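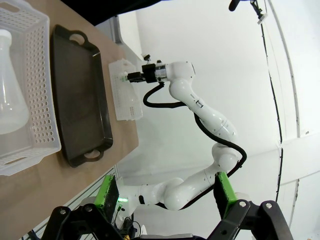

4.2 分账户储蓄与应急资金的保持

前一节讨论了家庭是否存有应急资金，本节转向另一个问题：这笔钱存下之后能否留得住。我们使用Pluvthorpe地区的家庭账户数据，样本为2082户，观察期36个月。数据来自Sturnero储蓄平台的账户流水，收入和家庭人口信息取自入户问卷。问卷中未报告收入的家庭不进入回归，但保留在描述性统计中。

应急资金定义为活期储蓄中未指定其他用途的余额。若某户在观察期内首次达到2000元，则从次月起计入“已建立”状态；余额跌破这一水平且连续3个月没有恢复，记为“流失”。这个标准偏低，对高收入家庭几乎没有约束，因此高收入组的结果只在附录中列出。以月支出倍数重新定义门槛后，主要系数的符号不变，显著性有所下降。

解释变量是账户的划分方式。平台允许用户在同一主账户下开设若干子账户并自行命名，子账户之间转账免费且即时到账，利率也完全相同。从流动性看，分与不分没有区别，标准的生命周期模型也不预期二者在支出上有差异。数据显示，把应急资金单独放入子账户的家庭流失率较低，控制收入波动和户主年龄后差异仍然存在。

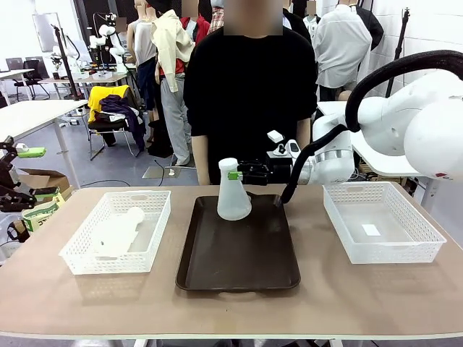

心理账户理论对上述差异的解释是，资金一旦归入某一类别，住户在支用时会先看类别，再看总额。类别的边界不必有任何强制力，只要住户认得出来即可。同时，类别的存在与类别内的余额是两个变量，编码时应分开处理。图3中棕色托盘两侧的白色篮子式样相同，左边的放着一件白色物品，右边的只有一张白色小卡片；子账户的情形与此相近，名称和规则一致，余额可以相差很大。只统计子账户数量，会把长期空置的账户与正在使用的账户混为一类。本节因此只把月末余额大于零的子账户计为有效账户。

图3 并排放置的容器

选择偏误是这一估计的主要困难。愿意花时间划分账户的家庭，可能本来就更注重储蓄。我们利用平台界面的一次调整作为外生变动：Magaña片区的用户先于其他片区看到子账户入口，入口位置由系统更新批次决定，与用户此前的储蓄行为无关。以批次作工具变量得到的估计值小于普通最小二乘估计，方向一致，说明原估计中确有一部分来自选择。第一阶段的关系在租房家庭中较弱，这一组的结果应谨慎看待。

另有两点需要交代。第一，平台流水看不到家庭在其他机构的存款，部分“流失”可能只是资金转移。问卷中填写使用Brullia记账软件的家庭允许我们核对站外余额，核对后流失率下降，但分账户与不分账户两组的差距没有明显变化。第二，流失不等于资金使用不当。应急资金本来就是用来应付意外支出的，因修车或就医而动用后余额下降，属于正常用途。我们根据支付对象区分了必要支出和可选支出，两组家庭在必要支出上的动用频率接近，差异集中在可选支出，尤其是年末的几个月。

下一节按收入波动程度分组，检验分账户的作用在收入不稳定的家庭中是否更强。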